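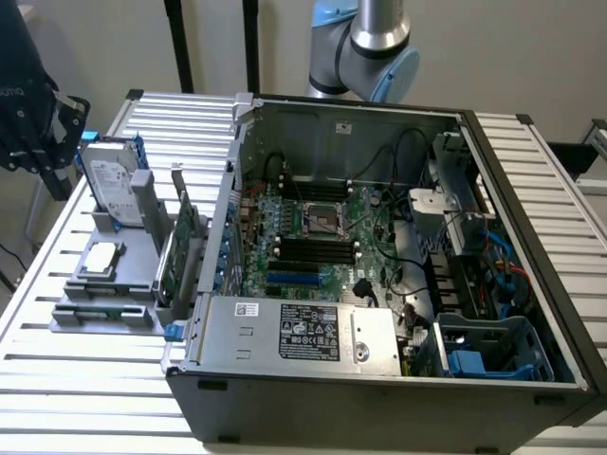 Bay 2, side panel off, CPU socket empty

Home | Forums | Workshop Floor | New Posts | Log in

We use cookies to keep you signed in. Accept | Manage

Posted Aug 12, 2026 by zinhle_x

Teardown cell at Skavham, week five. I used to strip towers. Now I put one on the slats, take two steps back and watch an arm think about it. My title has gone from technician to "cell supervisor", same pay, and I've been given a lanyard.

mpho.nkuna
Is it quicker than you lot were?

zinhle_x
Depends who's holding the clipboard. My best shift by hand was 51 towers. The cell managed 26 on its best day in July, but it doesn't stop for tea and it doesn't tell the shift lead what it thinks of him.

VusiP
My wrists would take 26 a day and a lanyard. Nine years of drive latches and I can't open a jam jar. You're all very sentimental about screws.

btekin
Easy to say when you've kept your job, Vusi. Aranda had six of us on the bench before their cell went in. Two now, and one of those is off on a course.

VusiP
Fair. But those jobs were going anyway - the 200 towers a week contract went to Cudirness before any robot turned up.

btekin
It went to Cudirness after they bought the robot. Check your dates.

mpho.nkuna
What happens to the bits once they're out? I see a drive and a card stood up in the grey holder.

zinhle_x
I move them to the trays. The drives still need a person to sign for them, so I have signed my name 439 times this month. My handwriting has never been worse.

VusiP
Get the arm to do it.

zinhle_x
They've asked me to write up a proposal.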